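給湯室のコーヒーコーナー、模様替えしました!

2018年6月17日

グルクサイド通信をごらんのみなさん、こんにちは。今回は短いお知らせです。2階の給湯室にあるコーヒーコーナー、場所が変わりました!

前は流しのすぐ横だったんですよね。洗い物をしている人とコーヒー待ちの人がどうしてもぶつかるので、前から「なんとかして〜」という声をもらっていました。で、先週の夕方、ジャムシド・アンサリさんと私の2人で、えいやっと窓側の棚に引っ越しさせました(棚のほうも前後を入れかえたので、思ったより大仕事に……腰にきました)。

引っ越しのついでに、引き出しの中身も全部出しました。いつのか分からない砂糖のスティック、片方だけのミトン、ネーデルのカフェでもらった紙ナプキンの束。ナプキンはまだ使えるので棚の右端に置いてあります。どんどん使ってください。賞味期限が読めなかったものは処分しました。「あれ私のだったのに!」という方がいたらごめんなさい、アンサリさんではなく私に言ってくださいね。

マグカップは上の段、紙コップは下の段です。名前を書いていないマグが6個残っていて、そのうち1個は取っ手に青いひもが結んであります。心あたりのある方は7月に入るまでに引き取りをお願いします。それを過ぎたら共用にしちゃいます。

それから、豆も変わりました。これまでのラドックの深煎りが終わったので、しばらくはカルトゥヴスの中煎りです。1袋試しに買ってみて、代金は3749円でした。ちょっと高いかな、と思いつつ、袋を開けたときの香りがすごくよくて、私はもう戻れない気がしています。酸味が苦手な方には物足りないかもしれないので、感想はぜひ棚の横のメモに書いていってください。アンサリさんはさっそく「もう少し苦いのがいい」と書いていました。早い!

場所が変わって慣れないうちは、カップを置くときに少しだけ気をつけてください。注ぎ口は小さくて黒いのが4つ、本体の下に横並びになっています。その手前にグレーの太い取っ手が出ているので、カップを持った手が当たらないように。黒いトレーは浅めです。気がついた人がさっと拭いてくれるととても助かります。ふきんは棚の左側のフックにかけました。使ったら水でゆすいで、また同じフックに戻しておいてください。

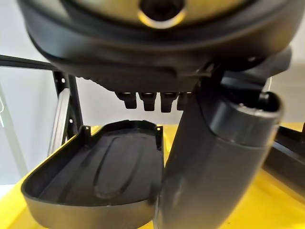
朝の当番について

当番表も新しくしました。朝の7時台に来る方が少ないので、早番の人だけに頼るのはやめて、その日いちばん先に給湯室に入った人が電気ポットに水を入れる、というゆるい決まりにします。豆の補充はこれまでどおり当番の人です。新しい袋を開けたら、袋の日付欄に開けた日を書いておいてください。

当番を代わってほしいときは、表の名前を二人で相談して書きかえるだけで大丈夫です。私への連絡はいりません(消せるペンでお願いします!)。

流しの横が空いたので、そこに水切りかごを置こうかという話も出ています。大きさを測ってから、また次のお知らせで書きますね。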